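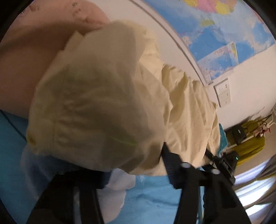

Su-bin Son

Bed Care at Prevum: Briefs, Pads and Sheets

Updated 9/17/23

Prevum is a small house for people who need help through the day and night. This page is the part of our gallery that deals with bed care, mostly briefs, pads and sheets. Families ask about these things before a move-in, and new staff ask about them in their first week, so the notes here are written for both.

Briefs

A white disposable brief with a gathered waistband, on a light blue sheet. The faint green lines running across the padding are the wetness indicator, seen through the outer layer.

Most briefs we stock have indicator lines of one kind or another. The color change differs from maker to maker, so read the package when we switch. The lines are a help at night, when we would like to check a person without opening the tabs, but they don't replace a proper check. A fold in the outer layer can hide part of a line.

Fit matters more than thickness. A brief that is one size too large bunches at the leg and leaks there, and a second brief on top doesn't fix it. Measure the waist and the hips and go by the larger number. I-seul Nam keeps the size list on the inside of the linen closet door. If someone has lost or gained weight, tell her and she will change it.

When the brief is on, run a finger along the inside of each leg opening so the ruffle stands outward. Lower tabs are fastened first, angled slightly up, then the upper tabs, angled slightly down. Smooth the back before the person rolls onto it.

Under the person

The crumpled white layer between the brief and the sheet may be an underpad or a liner. The sheet is one of the soft kind, with a bit of fuzz to it.

An underpad should lie flat, with the absorbent side up. Folds get pressed into the skin over a few hours, and they also send liquid to the edge of the pad instead of into it. If a pad has bunched during turning, pull it straight from the far side – a second person makes this much easier. Bit-na Kwon shows the two-person turn to everyone who starts here.

We use one pad at a time. Stacking several looks like it would save work later, but the layers slide on each other.

Sheets

Fuzzy sheets are warm and most people like them, although they pick up lint in the dryer. We wash them apart from towels. Seams go toward the foot of the bed or well out to the side, away from the hips and heels.

Linen is in closet 7, next to the bathing room. Take what you need for one bed and leave the rest folded. Opened packages of briefs go on the lower shelf, full ones above. Nothing is stored on the floor.

Skin

Each change is also a chance to look at the skin. Check the hips, the tailbone and the creases at the top of the legs. Small marks from a waistband usually fade after a while. Redness that stays, or any broken skin, goes in the book and to Kiprono Okoth the same shift. Pat dry, don't rub. Barrier cream goes on thin; a thick coat can clog the surface of the brief.

Privacy

Doors are closed and curtains pulled during changes. Keep a blanket over whatever doesn't need to be uncovered, and say what you are going to do before you do it, also when the person seems to be asleep.

Questions

Families can call the desk at extension 191 on any afternoon. For supplies brought from home, please talk to Andor Szekeres first so the packages can be labeled with the room number.

More from the gallery: Kitchen – Laundry – Bathing room – Garden in March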